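We use cookies to remember your settings and count visits. Accept | Manage choices

PRESS RELEASE

Wiswood tenants' group asks for proof before "low-odour" paint goes on 200 homes

The Wiswood Tenants' Group is calling on its landlord, Goltirach Homes, to hold off on this August's repainting programme until the people living in the flats have been shown what the new paint does, how long it lasts and what it will cost them in service charges.

Goltirach announced in its spring newsletter that 200 homes on the Wiswood estate would have their halls, kitchens and living rooms repainted with a product called Aritz. The newsletter described Aritz as "low-odour, hard-wearing and kind to indoor air". It gave no figures for any of these, no name for any test, and no address to write to for more. Tenants who rang the repairs line were read the same sentence back.

The group has nothing against fresh paint. Plenty of flats at Wiswood need it, and some have needed it for years. What we question is the way a large job has been sold to tenants on the strength of one line of advertising, and the way every follow-up has been met with more of it.

What we asked, and what we were told

We wrote to Goltirach in the spring with four questions. How long does the smell last in a closed room? How often can the wall be wiped before the finish goes? What happens when it is put over damp or over old gloss? And how much more does it cost per flat than the ordinary white emulsion used last time?

Two of the four were answered, after a fashion. On smell, we were told that "most residents will notice little or no odour". On cost, we were told that the price was "competitive across the life of the coating". Neither of these is an answer to the question. Little or no odour after an hour is one thing, and little or no odour after a night with the windows shut is another, especially for a family with a baby in the box room. As for the life of the coating, we would like to know how long that life is meant to be before we agree that the price is a good one.

The questions on wiping and on damp have not been answered at all. We sent them again. We received a leaflet.

The leaflet

The leaflet is handsome. It has a leaf on the cover and says "breathe easy at home" in large letters. It says Aritz has been "developed with families in mind". It says the paint is "up to" twice as tough as a standard finish, which could mean it is twice as tough, or a little tougher, or no tougher at all. It does not say what the standard finish was.

There is also a line about mould. The leaflet says the paint "helps walls stay fresher". Several tenants read this as a promise that black patches in the bathroom corners would go away. We read it three times and can find no such promise in it. Paint does not mend a leaking gutter, and it does not put a working fan in a bathroom that has never had one. If walls are painted while the damp is still in them, the usual result is bubbling and peeling, and then a row over whose fault it was.

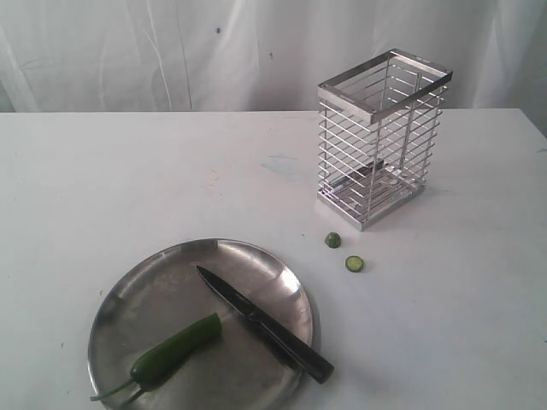 That row is the part that worries our members most. Under the present tenancy terms, damage to decoration can be charged back to the tenant when they leave. Goltirach has not said who will pay if the new finish marks easily, goes shiny where it has been rubbed, or lifts off a wall that was never dried out properly. A tenant who moves out next spring could be handed a bill for something that began with a rushed coat in August. We have asked for this to be settled in writing. So far we have been told it would be looked at "case by case", and anyone who has had a deposit argued over will know how much comfort there is in that.

The trial in Mak Court

Goltirach has pointed to a trial in Mak Court as evidence that the paint works. We went to look. The trial was made up of 2 flats, both empty at the time, both on the top floor, both facing south. They were painted, they were looked at, and they were let again.

The walls looked fine when we saw them. We would expect a newly painted wall in an empty, sunny room to look fine. What would tell us more is a ground-floor flat on the north side, with a kettle going, washing on the airer and a couple of children running their hands along the hallway. Nobody has tried that yet, or if they have, they have not told us.

We also asked for the written report on the trial. We were told there was no report as such, but that feedback had been "very positive". When we asked whose feedback it was, given that the flats were empty, we did not get a reply.

What tenants are asking for

The group is asking Goltirach to do the following before any work begins.

- Publish the maker's full product sheet for Aritz, including drying time, coverage and advice on damp walls.
- Paint 4 lived-in flats first, chosen by tenants, with at least one on the ground floor, and leave them for a full winter before going further.
- Check every wall for damp before it is painted, and fix the cause where damp is found.
- Put the price per flat next to the price of ordinary emulsion, on the same page.
- Confirm in writing that tenants will not be charged if the finish fails.

None of this is unusual. It is what most people would want to know before having their own front room done, and tenants are paying for this work through their rent and charges as surely as if they had gone to the shop themselves.

On the timetable

We have been warned that a delay could mean losing a discount. This may be so. We have asked to see the terms of the discount and have been told they are commercially sensitive. It is hard to weigh up a saving that we are not allowed to look at, and we would add that the last money-saving offer on this estate was the set of communal doors that swell shut every time it rains.

We have been told, too, that the decorators are already booked. If so, they were booked before tenants were asked for their views, and the "you said, we listened" page on the Goltirach website was a little early. Decorators can be put to use in the meantime. The stairwells are in a poor state and need nothing more than ordinary paint. So do the bin store doors. We would be glad to see both done this summer.

There is the matter of disruption as well. The plan allows 2 days for each home. Tenants are expected to clear their own rooms, move their own furniture and be out of the way while the work goes on. The letter makes no mention of help for older people or anyone who can't lift a wardrobe, and no mention of where people who work nights are meant to sleep. Those with breathing problems are advised to "keep rooms well aired", which would be easier if more of the windows opened.

We accept that Goltirach may well be able to answer every one of these points. Aritz may turn out to be a very good paint. Our members would be pleased to live with clean, bright walls that wipe down easily and don't smell, and if the product sheet bears out the leaflet then we will say so just as publicly. But we have been asked to take it on trust, from a landlord that took two winters to mend the lift, and we would sooner see the evidence.

An open meeting will be held in the Wiswood community room at 7pm. The date will be posted in each entrance hall. Goltirach has been invited to send someone who can speak about the product - we have asked for a person who has used it on a wall. All tenants are welcome, and so are leaseholders, who will be sent a share of the bill.

Issued by the Wiswood Tenants' Group. Copies of our letters to Goltirach, and of the replies, can be read in the community room during opening hours.

Comments (4)

topfloorleft
My sister is in Mak Court and hers wasn't one of the trial flats, but she says you could smell it on the landing. Not terrible. Not "no odour" either.

brushandroller
Decorator here, not on this job. Any paint will peel off a damp wall, dear or cheap. Ask them what they're doing for prep. If the answer is a quick wash down then don't bother with the rest of the leaflet.

Wiswood leaseholder
First I have heard of leaseholders paying towards the insides of other people's flats. Can the group put up the letter where it says that?

gardenside
Can they do my ceiling while they're at it, been brown since the upstairs bath went over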